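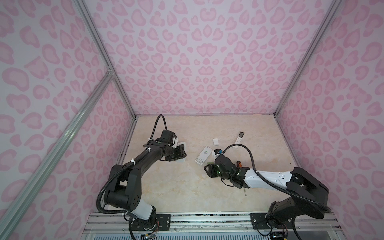
Surface Design 2, Week 3
Animal prints, repeats and lining a small space
Notes by Wálter Ospina

Reading before the tutorial: the Clodadier handout on repeats, pages 1 to 13. Skip the section on "mood". It says pink calms people down and green makes them creative, and gives no source for either.

1. What counts as leopard

A leopard rosette is a broken ring of dark marks with a different colour inside. Printed versions keep that arrangement and throw out nearly everything else. Change the colours to mid pink on a very pale lavender white, with a lighter pink in the centre of each spot, and most people will still say "leopard" straight away. Round the corners off until some of the spots look like hearts and they will probably still say it.

Textbooks like to explain this by instinct -- we spot the big cat before it spots us. I've never seen that shown for wallpaper. A duller explanation is that we have all grown up around leopard-print scarves and know the convention. Use whichever you like in your essay, but if you use the first one I want a reference.

2. Finding the repeat

Every printed roll or sheet repeats. Dense, irregular spots hide the repeat better than stripes or a single large flower, and suppliers lean on this heavily in their brochures. They lean too hard. Stand back from a large area and your eye will usually pick out one odd blotch, then find it again further along. From then on you can't stop seeing it.

To find a repeat on a sample:
Pick the strangest spot you can, never a typical one.
Look for its twin straight across, then straight down.
If the twin across sits higher or lower than it should, you may have a drop repeat. Measure the offset.
Write the figures on the back of the sample.

The Zoltel sample in the drawer has a repeat of 134 mm down and 75 mm across. The label calls it "non-repeating". Please measure it yourselves.

3. Walls that meet

A covering looks one way flat on a bench and another way in a corner. With a back wall and two side walls all in the same print, the spots on the side walls are foreshortened when you look in from the top or front, and so they crowd together. The back wall stays closer to what you saw on the roll. People often blame the printer for this.

Corners are where the matching goes wrong. You have three choices: match the pattern across the join, cut it and accept the break, or cover the join with a trim or metal post. The third is common and perfectly respectable. I'd question anyone who charges extra for a perfect match and then puts a post over it.

Busy walls also change how the floor reads. A plain cream or beige surface with a faint marble vein is often recommended beneath a strong print because it "grounds" the space. I don't know what that means. What I will accept is that two patterns at very different strengths are easier to tell apart than two of equal strength, and that faint veining won't fight much with pink spots. It will show smudges, though, as pale surfaces do.

4. Claims to test in the tutorial

"Small spaces need small patterns." (Chávez repeats this twice and tests it never.)
"A busy print hides marks and dents."
"Pale grounds make a space bigger."
"Animal print never dates." Drillovus prints this inside the cover of its pattern book, next to a brown zebra stripe that I would say has dated.

Choose one. Line the inside of an open box with a patterned paper and a second box of the same size with plain paper in the ground colour. Look at both from the upper rim and from the front, in the same light, and get someone outside the course to look as well. Don't tell them which claim you're testing.

Write up what you found on one page. If there was no difference, say so -- that's a result and will be marked as one. Bring both boxes on Monday, with your names on the bottom.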